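Trusis Opens Durnadley Workshop for Public Robot Demonstrations in May

DURNADLEY – Trusis, a developer of two-arm robots for light handling work, will open its Durnadley workshop to visitors in May. Guests will be able to watch the company's Gorari system handle everyday objects on a tabletop and talk with the people who program and maintain it.

The open day runs from 10 a.m. to 4 p.m. Admission is free, but places must be reserved. Trusis has set aside room for 157 visitors, who will go through the workshop in groups of up to 15. Each tour lasts an hour, and half of that time is spent at the demonstration tables.

"People usually see robots in a finished video, with music on it," said Ezequiel Segura, head of demonstrations at Trusis. "We would like them to see the ordinary version. The robot tries to pick something up, and sometimes it needs a second try. Visitors can ask us why while it is going on."

The main demonstration covers grasping and handover. A staff member stands across the table from the robot and works with it using one object at a time. Objects for the day include plastic fruit, cups, folded cloths and small boxes. The table is covered with a checked cloth, the same kind the team uses during regular work.

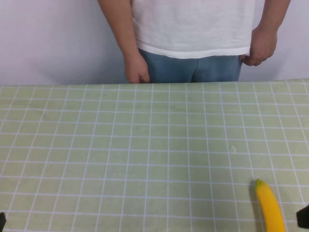 Work at the demonstration table with a banana.

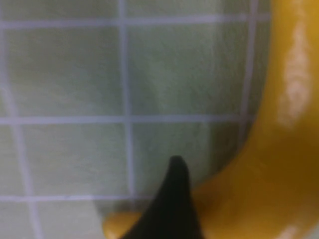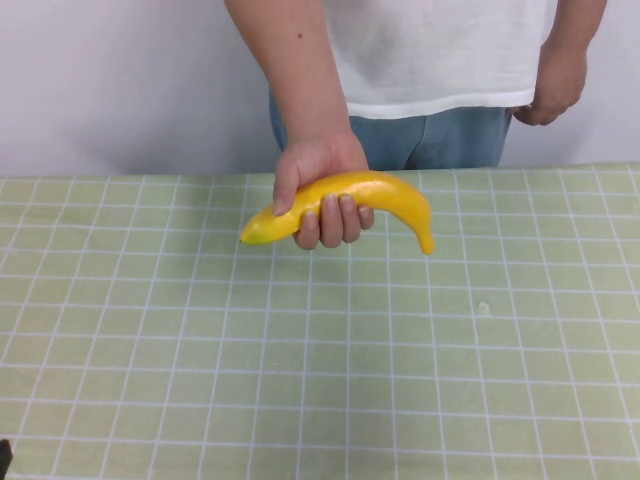 After the main demonstration, groups will move to a second station, where engineers will show how wrist cameras are mounted and calibrated. Visitors can handle a set of spare fingertips and compare the shapes used for soft and hard objects. A third station covers safety, including speed limits, stop buttons and the checks made before a person works across the table from a machine.

Ainhoa Llorente, who leads the Gorari project, will give a short talk at 11 a.m. and again at 2 p.m. She will explain how the team picks its practice objects and how it decides that a task is ready to be shown to customers.

"Curved objects take up a lot of our time," Llorente said. "A box has flat sides and you can plan for them. With fruit shapes, the best place to grip depends on how the thing is lying. We have logged over 500 practice sessions on that one problem and we are still working on it."

Children age 8 and older are welcome with an adult. The workshop is on one level and has step-free access from the parking lot. Visitors should wear closed shoes and leave large bags in the lobby. Photography is allowed at all three stations.

Parking at the workshop is limited. A free shuttle will run from the Montes parking garage every half hour, starting at 9:30 a.m., with the last return trip at 4:30 p.m.

Reservations can be made through the Trusis website or at the front desk in Durnadley. School groups should contact the visitor office directly, as separate morning tours are available for them later in the month.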